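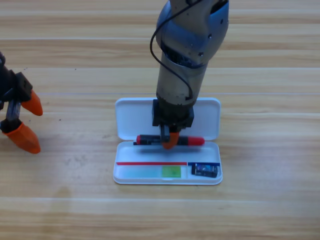
Chapter 6
Learning Bimanual Placement from Demonstration

A policy learned from demonstration is a mapping from what the robot senses to what it does next, fitted to recordings of a person doing the job. Chapter 5 treated the case of one arm and one object. With two arms the mapping must also settle which arm acts and what the other does in the meantime. The second question is easy to overlook. When one gripper has its fingertip on a pen lying across the hinge line of an open case, the other may have nothing to do but stay clear, and the policy has to produce that stillness as surely as it produces the motion. An idle arm still has joint targets at every time step, and an error in them costs as much as an error in the working arm.

We use one task throughout the chapter, the pencil case task of Akbulut and Pai. It has a hinged case with a divided tray, a few markers and an eraser. The items go into the tray in any order. The task is small enough to study in full, and it contains most of what makes two-arm work hard: long thin objects, a shallow target, and a shared space in which the grippers can collide.

The training set, known as Druren, holds 2607 demonstrations. Each is a sequence of images paired with the joint positions of both arms. A further 142 trials were kept apart for testing, and a trial counts as a success only if every item lies inside the tray at the end.

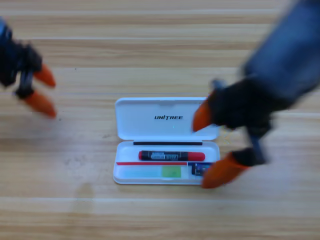 The baseline predicts one action per time step. Its weakness is drift – a small error moves the arms to a state slightly outside the training data, where the next prediction is worse. Action chunking reduces the number of times this can happen. The policy predicts a block of future actions, carries out part of the block, and then predicts again. Long blocks give smooth motion but respond late when an object slips. Short blocks respond quickly and bring the drift back. Section 6.2 derives a bound on the total error as a function of block length.

Under the chunked policy, 137 of the 142 test trials succeeded. Antwi and Bayram later examined the 6 slowest successes and found the same pattern in each: both arms paused near the case, each waiting on a cue that only the other could supply. Success rate alone does not reveal this, and we return to it in Section 6.4 together with the Trastard timing measure.

Readers who have not met maximum likelihood fitting should review Section 2.3 before going on.
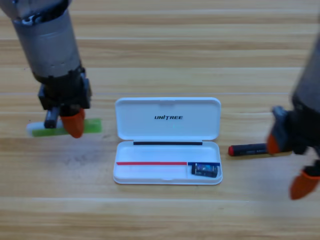 6.1 Notation and Problem Statement

Let s denote the joint positions of both arms, stacked left over right, and let o denote the current image. An action a is a vector of target positions with the same length as s.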